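Risau table gallery

Wednesday, May 27, 2026

Gallery is finally up, sorry for the wait. Quick intro then the picture.

We took on the Risau place in December. Came with one big room, a sink that works when it wants to, and a stack of pine boards the last people left behind the door. Boards became the table. Everything gets done on it now – sorting, gluing, lunch, arguing over what goes in which drawer.

Lots of you asked about the finish after the last update so I'll get that out of the way first. It's oil. Not varnish. Two coats on the top, one underneath, a light sand in between. Irnisen oil, the clear one, came in a dented can from the hardware store on the Were road. They had a darker one too and I nearly went for it. Glad I didn't, the pine went plenty orange on its own.

Drying took for ever. The can says overnight, we gave it 6 days with the windows open and it was still a little tacky at the corners. Cold room, probaly. Do it in summer if you can wait.

What's happening on it at the moment is the small parts sort. Rarkach (the old workshop two streets over, closed last fall) sold off their shelves by the crate and we came home with far to many crates. 2,000 pieces if you beleive the list taped to the lid. Caps, knobs, feet for things, little pots, a bag of springs in a tangle. No labels on most of it.

Sorting rules so far:

Round stuff first.
Lids stay with their bottoms, always, even when they look like spares.
Metal in the deep drawers, everything else up top.
If you can't name it in ten seconds it goes in the "later" tray.

The later tray is full. Second later tray ordered.

Drawers are numbered up to 22, and 19 is the one that sticks, so please don't put anything heavy in there. Pull from the left side and lift a bit.

Onto the table itself, then more when I get a minute.

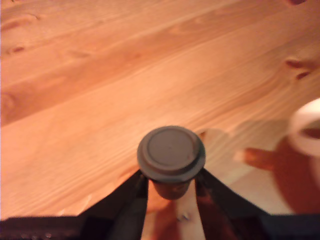 Knots are my favorite part. We thought hard about filling them and left them alone. They catch a bit of dust, a dry brush gets it out. Whoever cut these boards didn't worry much about hiding them either, and the grain is long and wavy enough that they look right at home.

Small gray things with lids – one pile, please, don't split them between the trays. A few of you guessed film cans, a few said grease pots. Still open to offers. If you worked at Rarkach and know, write in!

Coasters are on the hook by the sink. Use them. Oil finish does not forgive a hot mug, and there's already one ring down at the window end that I've sanded twice.

Next up is the shelf over the radiator, same boards, same oil. Need longer brackets first. Also the leftover oil is free to anyone passing through Risau, half a can, bring your own jar.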